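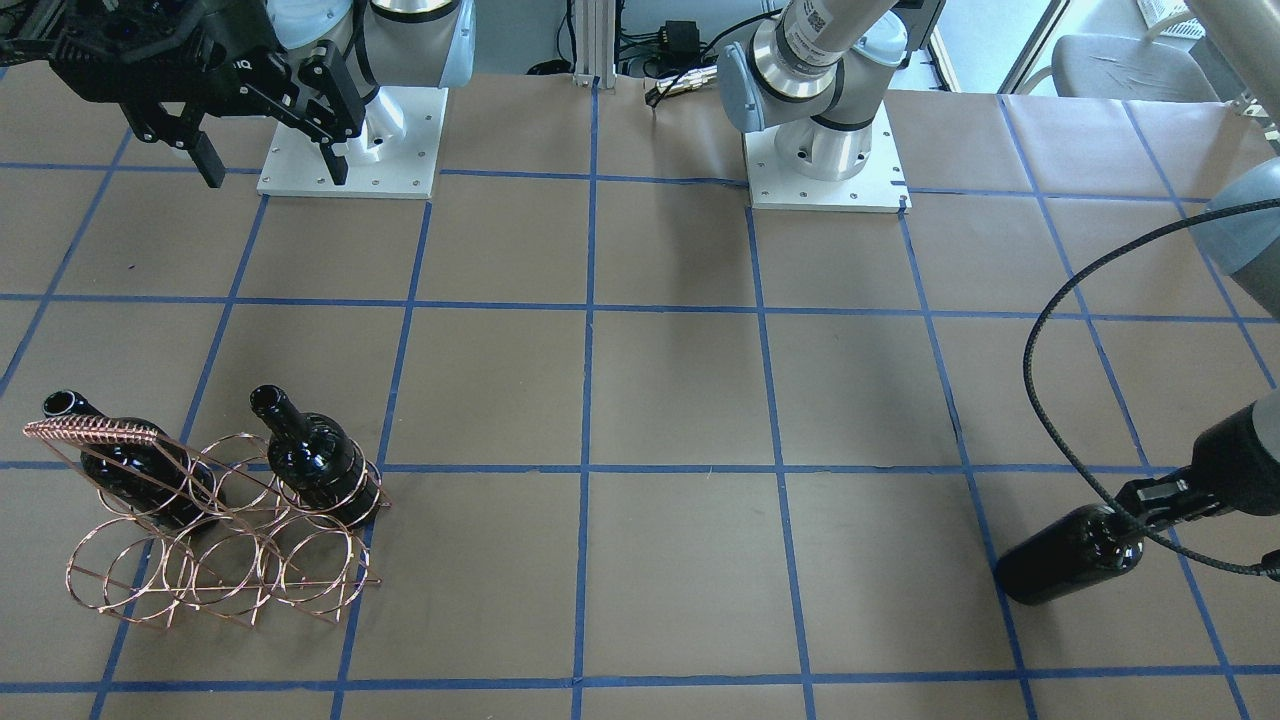
## Taping the grid and teaching the bottle rack

Notes for anyone setting up a two-arm table in a shared shop. Ours is at Zastberg, both arms on one bench, wine rack job. Budget an evening. Tape first, teach second.

### What you need

- brown kraft paper, enough for the whole top
- blue painter's tape
- long straightedge, pencil
- 3 empty wine bottles
- wire wine rack, the loop kind (ours is copper colored)
- hex keys for the base plates

### 1. Paper down

Check the mounting plate bolts before anything else. Snug, all of them. Then lay the paper and trim it close around the plates. Pull it flat and tape the outside edges. Bubbles will throw your pick height off.

### 2. Tape the grid

Start with the row just in front of the plates and work toward you. Pencil marks on both sides, straightedge across, tape on the mark. Then the lines running front to back. Press down hard with a rag. Big squares are fine, you only need them to put things back in the same spot.

Write down which squares the rack sits on. We skipped this once and lost all our taught points. 12 of them — an hour gone.

### 3. Place the rack

Left side of the table, over a tape line so you can see right away if it gets bumped. Leave space to the right for laying a bottle down. If your rack slides, a loop of tape under the base rods.

### 4. Route the cable

Leave slack at the wrist. A wide loop, wider than you think. Run the arm slowly through its whole reach and watch the loop the entire time, hand on the stop. If it drags a bottle, re-route before you go on.

### 5. Teach the pick

- Bottle on its side on the paper, neck toward the gripper.
- Open the fingers all the way, come in slow.
- Close on the neck. Low force first, step it up.
- Save the point before you lift!
- Lift a little, wait, look for slip.

Other arm stays up and clear with its gripper open. Park it there in the program too, don't trust yourself to remeber.

### 6. Teach the rack

Same idea, one slot at a time. Bottles lean back in the loops with the necks up, so teach the tilt above the rack and then go in along that angle. Straight down catches the wire.

Slow speed untill you get a full run with no touches. Then bump it up in small steps.

### If it goes wrong

- Bottle twists in the fingers — grip farther down the neck.
- Rack creeps — check it against the tape, reset, fresh loop under the rods.
- Arms want the same square — add a wait, let one finish.

Program is saved on the shop drive under Stallberg. Copy it before you edit.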